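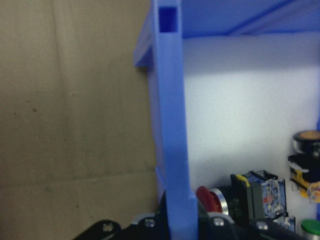
Blauer Kunststoff vor beiger Fläche.

Mehr Apotheke in die Krebstherapie, bitte!
Ein Meinungsbeitrag von Soudabeh Nouri
2021-08-13

Als ich in der Onkologie angefangen habe, hing die Therapie fast immer am Tropf. Man kam in die Ambulanz, saß ein paar Stunden im Sessel, und mindestens zwei Menschen hatten einen dabei im Blick. Heute gehen viele unserer Patientinnen und Patienten mit einer Schachtel Tabletten nach Hause. Ich finde das großartig! Weniger Fahrten, mehr eigener Alltag, und wer mag, nimmt seine Dosis auf dem Balkon statt unter Neonlicht.

Mit der Schachtel wandert allerdings eine Menge Verantwortung in die Küche. Nüchtern oder zum Essen? Was tun, wenn die Dosis am Morgen vergessen wurde? Darf der Magenschutz weiterlaufen, den der Hausarzt vor Jahren aufgeschrieben hat? Manche Tumormedikamente werden bei wenig Magensäure schlechter aufgenommen, andere vertragen sich nicht mit Grapefruit oder Johanniskraut. In den Beipackzetteln findet man das alles, irgendwo zwischen Seite drei und Seite elf, in einer Schriftgröße, für die ich selbst die Brille hole.
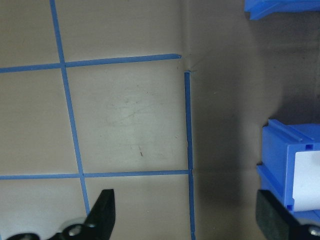
Deshalb bin ich eine so begeisterte Anhängerin der pharmazeutischen Sprechstunde. Bei uns im Klinikum Prarnasmont gibt es sie seit zwei Jahren, und ich möchte nie wieder ohne arbeiten. Wer eine orale Therapie beginnt, bekommt einen eigenen Termin mit einer Apothekerin oder einem Apotheker, mit Tür zu und Telefon aus. Alle Medikamente kommen auf den Tisch, auch die Tropfen von der Schwägerin und das Magnesium aus der Drogerie. Nach zwei Wochen folgt ein Anruf, und gerade dieser Anruf ist Gold wert, weil die ersten Nebenwirkungen dann oft schon da sind und sich noch gut auffangen lassen.

Wir haben bisher 461 Menschen so begleitet. Bei 183 von ihnen stand im ersten Gespräch etwas auf der Liste, das wir mit der Ärztin oder dem Arzt klären wollten: eine Wechselwirkung, eine doppelte Verordnung, eine Dosis, die nicht zur Nierenfunktion passte. Das ist keine Studie und soll auch keine sein. Aber wenn ich diese Zahl in der Teambesprechung sehe, denke ich jedes Mal an die Zeit davor, als wir vieles davon schlicht nicht gewusst hätten. 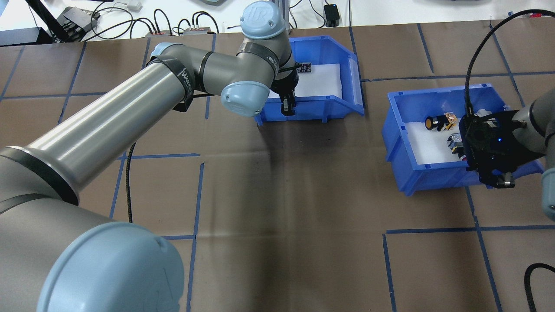 Roboterarm mit hellblauen Gelenkkappen, der Greifer zeigt in eine blaue Kunststoffbox.

Natürlich kenne ich die Einwände. Der häufigste lautet, die Aufklärung sei ärztliche Sache. Stimmt, und dabei bleibt es. Nur kommt im Aufklärungsgespräch so viel auf einmal - Diagnose, Prognose, Behandlungsplan, die Angst obendrauf -, dass von der Einnahmeregel wenig hängen bleibt. Ein zweites Gespräch an einem anderen Tag, bei dem es nur um die Tabletten geht, nimmt der Ärztin nichts weg. Die Kolleginnen aus der Pflege sagen mir sogar, dass die Leute danach mit viel besseren Fragen in die Visite kommen.

Der zweite Einwand ist das Geld, und den nehme ich ernster. Ein gutes Erstgespräch dauert. In der Praxis Wikard, mit der wir eng zusammenarbeiten, haben sie anfangs mit kurzen Terminen geplant und das schnell wieder aufgegeben. Eine Kollegin dort hat einmal 95 Minuten mit einem Ehepaar gesessen, bis der Wochenplan stand. Solche Arbeit lässt sich nicht nebenbei zwischen zwei Infusionsbeuteln erledigen, und sie gehört ordentlich vergütet, in der Klinik ebenso wie in der Apotheke um die Ecke.

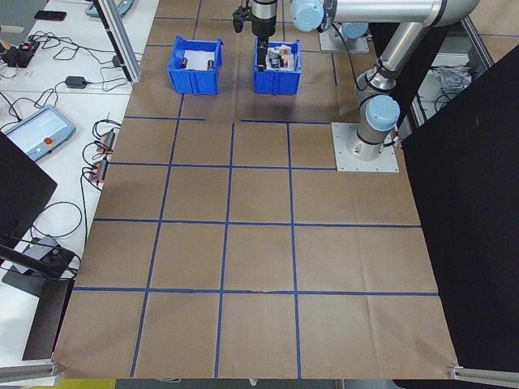
Gerade die Apotheke um die Ecke liegt mir am Herzen. Dort holen unsere Leute ihr Hustenmittel, dort kennt man sie oft seit Jahrzehnten. Wenn wir den Medikationsplan dorthin weitergeben (mit Einverständnis, versteht sich), dann fällt an einem ganz gewöhnlichen Nachmittag jemandem auf, dass das frei verkäufliche Mittel nicht zur Krebstherapie passt. Dafür braucht es keine teure neue Software. Ein aktueller Plan und eine Telefonnummer, unter der jemand abhebt, bringen uns schon ein großes Stück weiter.

Mein Wunsch an alle, die in Kliniken über Stellen entscheiden: Setzen Sie sich einen Vormittag lang in so eine Sprechstunde! Hören Sie zu, wie erleichtert jemand ist, der endlich weiß, was er nach einer vergessenen Tablette tun soll. Und wer selbst gerade eine solche Therapie beginnt, darf im Tumorzentrum ruhig nachfragen, ob es dort ein Gespräch mit der Apotheke gibt. Bringen Sie alles mit, was zu Hause im Schrank steht, auch die Tees.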